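Apuntes de clase – Ergonomía y evaluación de la destreza manual
Unidad 4: Tableros de clavijas y tableros de trabajo. Qué miden y qué se les hace decir
Versión del Oct 18, 2022

Antes de empezar

Estos apuntes sustituyen a los que se repartieron en septiembre. Los anteriores daban por buenas dos afirmaciones que al revisarlas no encontré respaldadas en ningún sitio: que el tiempo en un tablero de clavijas «predice» el rendimiento en montaje fino, y que la práctica en el tablero «se transfiere» a la tarea real. Las dos circulan por manuales, catálogos y presentaciones de empresa. Se citan unos a otros. Quien tenga todavía la versión vieja, que tache el apartado 3 entero.

Lo que sigue presupone leída la unidad 3 (tipos de prensión) y no la repite.

1. Qué es un tablero de clavijas

Una superficie plana con alojamientos y un juego de piezas que hay que colocar en ellos, sacar de ellos o las dos cosas. Cambian el tamaño de la pieza, la holgura del agujero, si la pieza tiene orientación o es simétrica, y de dónde se coge. Esta última variable es la que más se descuida. Coger una clavija de una cubeta, donde está revuelta con otras, es una tarea distinta de cogerla de una fila donde ya viene de pie. He visto comparar resultados de un montaje y del otro como si fueran lo mismo, con decimales.

Llamaremos tablero de trabajo al que añade otras piezas fijas o móviles: discos, pomos, paneles, topes. Se parece más a un puesto de montaje y por eso gusta más a quien lo compra. También es más difícil saber qué mide, porque mezcla acciones que reclutan cosas diferentes de la mano y del hombro.

2. Las cuatro fases de colocar una clavija

a) Alcance. La mano va desde la posición de reposo hasta la pieza. Depende de la distancia, de la altura de la mesa y de si la otra mano estorba.
b) Prensión. Pinza de pulpejo con pulpejo o pinza de tres dedos, según el diámetro. Con piezas muy delgadas algunos participantes usan la uña; anotadlo.
c) Transporte y orientación. Aquí se gana o se pierde casi todo. El que ya lleva la pieza vertical al llegar tarda menos que el que la endereza encima del agujero.
d) Inserción y suelta. La suelta también cuenta. Una clavija que queda torcida porque los dedos se abrieron tarde no está colocada.

El cronómetro, tal como se usa de costumbre, suma las cuatro y devuelve una cifra única. Con esa cifra se puede ordenar a la gente de rápida a lenta. De por qué uno es lento no dice nada, y precisamente eso es lo que suele preguntarnos el encargo.

3. La afirmación de la predicción

Argumento habitual: si alguien coloca clavijas deprisa, montará piezas pequeñas deprisa. Suena razonable. Preguntas que hay que hacerle a cualquier informe que lo sostenga:

– ¿Cuántas personas se midieron y cómo se eligieron? Si eran ya empleados de la línea, los que no servían se habían ido antes.
– ¿El rendimiento en el puesto lo valoró alguien que conocía la puntuación del tablero?
– ¿Se midió una vez o varias? La primera tanda en cualquier tablero es peor que la segunda. Si a unos se les dejó ensayar y a otros no, la comparación no vale.
– ¿Qué se hizo con las clavijas caídas? Hay protocolos que paran el reloj, otros que descuentan y otros que no dicen nada.

Caso para discutir en el aula. La ficha comercial del tablero Midach habla de 500 evaluaciones. Leída despacio, la ficha no aclara si son 500 personas o menos personas repetidas, y el gráfico que la acompaña no tiene escala en el eje vertical. Puede que el tablero sea bueno. Con lo que enseñan no hay manera de saberlo, y yo no pondría mi firma debajo.

El segundo caso es el informe Pelkonen, disponible en la carpeta de la asignatura. Este sí da los datos: 751 registros, de los que se excluyen alrededor de 80 por «ejecución anómala». Buscad la definición de ejecución anómala. Está en una nota al pie y remite a un anexo que no se publicó. Si los excluidos son los lentos, el resultado estaba decidido antes de calcularlo.

4. La afirmación de la transferencia

Se dice que entrenar en el tablero mejora la mano. Lo que mejora con seguridad es la puntuación en el tablero. Para afirmar lo otro hace falta medir una tarea distinta, no entrenada, antes y después, y un grupo que no haya entrenado. El programa Ridska, que varios de vosotros conocéis de las prácticas, mide antes y después con el mismo tablero con el que entrena. Que suba la curva era de esperar.

Dicho esto, no tiraría los tableros. Para observar sirven mucho. Puestos delante de una mano que trabaja despacio, con una pieza pequeña y un agujero definido, se ven cosas que en el puesto real pasan tapadas por el ruido de la tarea. Mi objeción es al número que viene después.

5. El montaje de la mesa

Lo que se exige en este curso:

Mesa de fondo oscuro si el tablero es claro, o al revés. Tablero centrado respecto al participante. Altura de mesa a la del codo, medida con la persona sentada y anotada. Luz: uniforme y blanca, 400 lux como mínimo sobre el plano de trabajo. Las luces de color alteran el contraste entre pieza y soporte, y una clavija azul no se busca igual bajo luz blanca que bajo otra cualquiera. Si el local no permite cambiar la iluminación, se hace constar y no se comparan esos tiempos con los de otra sala.

Objetos ajenos fuera de la superficie. Relojes, teléfonos, las hojas de registro del observador. Estas últimas son las que más veces acaban debajo del codo del participante.

6. La mano que no hace nada

La mano inactiva es la parte del registro que peor se rellena. En las hojas del año pasado la casilla «otra mano» venía en blanco o con la palabra «reposo», y reposo quiere decir demasiadas cosas: apoyada en la mesa, sujetando el borde del tablero, suspendida en el aire, sobre el muslo. No cuestan lo mismo. Una mano suspendida es carga estática en el hombro aunque no toque nada, y en tandas largas se paga. Los manuales que tratan la tarea como unimanual se saltan este punto y luego se extrañan de que el participante se queje del lado que «no trabajó».
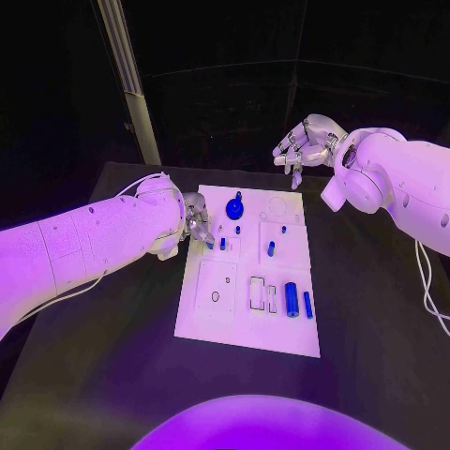
Una postura se anota por lo que se ve en un instante, sin adivinar el gesto que viene detrás, y esa disciplina cuesta más de lo que parece. Probadlo con el tablero blanco sobre mesa oscura. Fila de la izquierda: pinza sobre una clavija azul pequeña, puntas de los dedos hacia abajo, zona superior izquierda del tablero. Fila de la derecha: suspendida sobre la parte posterior derecha, palma hacia abajo, dedos separados y algo curvados, sin contacto. Hasta ahí llega el registro. Si alguien escribe «acaba de coger la clavija» o «va a ayudar con la otra», está rellenando, y lo mismo si pone «inserción correcta». Añadid en observaciones la luz violácea, que incumple el apartado 5 y basta para no mezclar un tiempo tomado así con los demás. La pieza redonda azul con pomo, al fondo, se apunta como parte del tablero y nada más; su presencia no autoriza a suponer qué se hace con ella.

7. Hoja de registro

Campos obligatorios, en este orden:

Tablero y variante. Procedencia de la pieza (cubeta, fila, plano). Color de pieza y color de soporte. Iluminación. Mano activa: fase a, b, c o d; tipo de prensión; orientación de los dedos. Mano inactiva: apoyada, sujetando, suspendida, fuera de la mesa. Contacto con el tablero: sí, no, no se aprecia. Incidencias.

El «no se aprecia» está para usarlo. Prefiero una hoja con tres «no se aprecia» a una completa por imaginación. En la corrección puntúa igual que una respuesta afirmativa bien fundada.

El tiempo va al final y en recuadro aparte. Quien quiera puede dejarlo sin rellenar en la primera práctica.

8. Sobre el software de puntuación

El laboratorio tiene licencia de Bolix y se puede usar para guardar las hojas. El índice global de destreza que calcula al cerrar la sesión no se acepta en los trabajos. Pedí la fórmula y me contestaron que combina velocidad y precisión «de forma ponderada» – sin los pesos. Un índice cuyos pesos no se conocen no se puede discutir, y lo que no se puede discutir no entra en un informe de esta asignatura.

9. Para la próxima sesión

Traed leído el informe Pelkonen, con la nota al pie subrayada. Por parejas, preparad una hoja de registro completa de un minuto de tarea propia: enhebrar, atornillar, poner pilas, lo que tengáis a mano. Uno hace y el otro anota; después se cambian. No os pongáis de acuerdo antes sobre qué cuenta como «suspendida», porque las diferencias entre las dos hojas son el material con el que trabajaremos.

Entrega en papel, con el recuadro del tiempo vacío o relleno, pero con la casilla «otra mano» siempre cumplimentada.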